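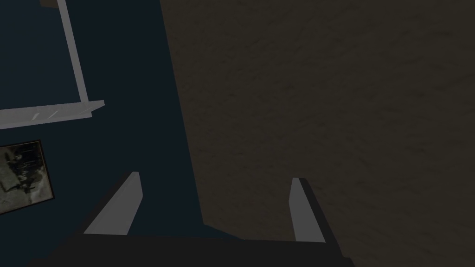
Wrist view in the Antwi apartment, fingers open, blue wall to the left.

I promised Gunvor that I would write this down while I still remember it properly, so it will be a long post. If you came for the garden, there is nothing about the garden today.

For those who are new: I work in a small group at Cusunine, and my part is the motion of the arm. The arm is called Larer. Before we let Larer do anything in the real room, we run it in a simulated apartment, which we call Antwi, with dark walls and some furniture and many handles and knobs to reach for. The program that sends velocities to the arm is Nirnik. I wrote most of Nirnik. I say this early, so you know whose mistake you are reading about.

The fault was in the watchdog. A watchdog is a very simple thing. The arm receives a new velocity command many times in a second. If no command comes for 100 milliseconds, the watchdog must decide that somebody upstream is dead and it must put all the velocities to zero. It should not think more than this. I had tested it in the autumn by killing the planner with my own hand at the keyboard, in the simulator, and each time the arm stopped. I was satisfied and I wrote "tested" in the list.

In March we ran a batch of 800 reaches in Antwi over one night. The goal was one of the levers. Njål Halvorsen had put in a new planner, and we wanted to compare it with the old one before the visit of our colleagues. In the morning I looked at the results and they were good, better than the old planner in nearly everything. But there were 26 runs where the gripper finished far away from the lever, in a place where no reach should finish. The fingers were open, nothing was between them, and the log said only "goal not reached".

I did what I think many people do with 26 bad runs from 800. I gave them the label "planner timeout" and went to drink coffee.

It was Tyra Åberg who did not like it. She works with the cameras and she was looking through the wrist views for another reason, she wanted to see if the walls were too dark for her detector (they are, but this is her blog post and not mine). She came to my desk and asked why the camera was still moving after the planner had died. I said it was not possible. She showed me two lines in the log. The planner had stopped with an error, and the joint positions had continued to change after it for a good while.

I said then that it was the simulator. I am a little ashamed of how quickly I said it. I explained to her that the simulated clock is slow when the rendering is heavy, so 100 milliseconds of simulated time can be a long time on the clock on the wall. All this is true, and it was also a very comfortable explanation. But Tyra had compared the simulated time stamps, and in simulated time too the arm had moved far too long.

So we sat down together with the runs. I will not tell the whole day. Here is one of the views we had open on the big screen when I started to understand.

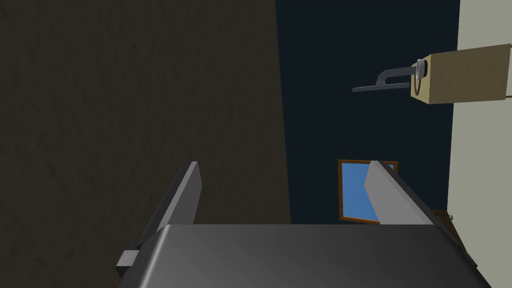
Notebook 3, p. 26

You see the lever up at the right on its tan box, and the gripper well below it. In this same apartment there are two or three places where I always lost my orientation. Tyra uses the small picture with the blue panel as her landmark, and after one hour I did it also. We said "before the blue picture" and "after the blue picture" like people who give directions in a village.

What I understood was this. In the bad runs the planner died, and Njål's new start script brought it up again by itself. It is a sensible feature and I had asked for it. But the new planner process, when it started, published the clock again from zero before it joined the real one. It was a leftover from a test he made alone on his laptop. For the watchdog, time went suddenly backward. The last command had arrived, as the watchdog saw it, in the future. The age of the command was a negative number, and a negative number is always smaller than 100. So the watchdog was happy. Nirnik kept the last velocity and the arm went on with it.

The code was one line, "now minus last, bigger than limit". I had read this line maybe 200 times.

Now comes the part I do not like to write. While Tyra and I were looking at this in the office, Roald Haugland was downstairs in the room with the real Larer, preparing the demonstration. He had the new start script too. I had sent it to him the day before, with a message that said "works fine in Antwi". I went down the stairs with the idea to tell him that we had found something interesting. When I opened the door he was standing with his hand on the red button and the arm was pressing on the side of the parts shelf.

He was not hurt. Nothing fell on him. One finger pad was torn and the shelf has a mark. The arm was moving at the low speed that we use when a person is in the room, and Roald was outside the tape, where he should be, with the button in his hand, where it should be. He had seen the arm pass the point where it should turn, and he pressed. The button cuts the power directly and does not ask Nirnik for anything. I am very glad for that wire.

On the real arm the reason was even more stupid than in the simulator. The script started Nirnik with the setting for simulated time. In the real room there is no simulator that sends a clock, so the time was zero and stayed zero. The watchdog did not have a wrong idea about the time, it had no time. Roald pulled out the network cable of the planning computer as part of his checks, exactly to test the watchdog, and the watchdog waited for 100 milliseconds that never came.

So it was two faults with the same root, and the first one had shown itself to me 26 times in one night, and I had given it a label.

We stopped all work on the real arm that afternoon. Gunvor Nordin, who is responsible for the room, took the key and wrote on the board what must be done before she gives it back. I copy it here more or less as she wrote it.

The watchdog must use the steady clock of the computer. It must never read a clock that arrives over the network.
If the age of a command is negative, stop.
If the clock has not moved since the last check, stop.
Nirnik refuses to start on the real arm when the setting for simulated time is on.
The cable test is done in the first minute of each session, with the arm pointing to the empty side, and it is signed.
Nobody writes "timeout" in the results without opening at least the log.

The last one she wrote without looking at me, which was kind.

The repair took one evening. The tests took much longer. I wrote a small program that moves the clock in all the bad ways I could imagine: backward, forward, frozen, frozen and then a jump. Njål added one I did not imagine, two clocks at the same time that disagree with each other. With the old code this one made the arm stutter in a terrible way. With the new code it does not care, as it does not listen to either of them. Then we ran the 800 reaches again with the planner killed on purpose at a random moment in each. I opened the wrist view for the runs that had been bad before and followed them one by one, although the numbers were already telling me the arm had stopped in time.

Fernanda Prata asked me, when I told her on the phone, if the simulator is then useful for safety at all, when it gave me the wrong confidence in the autumn. I have thought about this. I killed the planner by hand, and in those days no script brought it back, so there was no second clock. The simulator answered correctly to the question I made. In March it also told the truth, quite loudly, and I had the pictures and the logs on my own disk. I think I trusted the good number too much, the number of runs that went well. It was a nice number for the visitors.

The visit was moved by one month. They were polite about it. Roald got a new pad on the finger and he has glued a piece of foam on the shelf, with the date of the mark written on it in pencil.

Some of you wrote after my last post and asked about how we do the tape on the floor, what distance and so on. I will answer this when I have asked Roald for his drawing, he changed it again after all this and I do not want to give you the old one. And Tyra wants me to say that the walls in Antwi will be repainted, at least one of them, in a color that her detector can see.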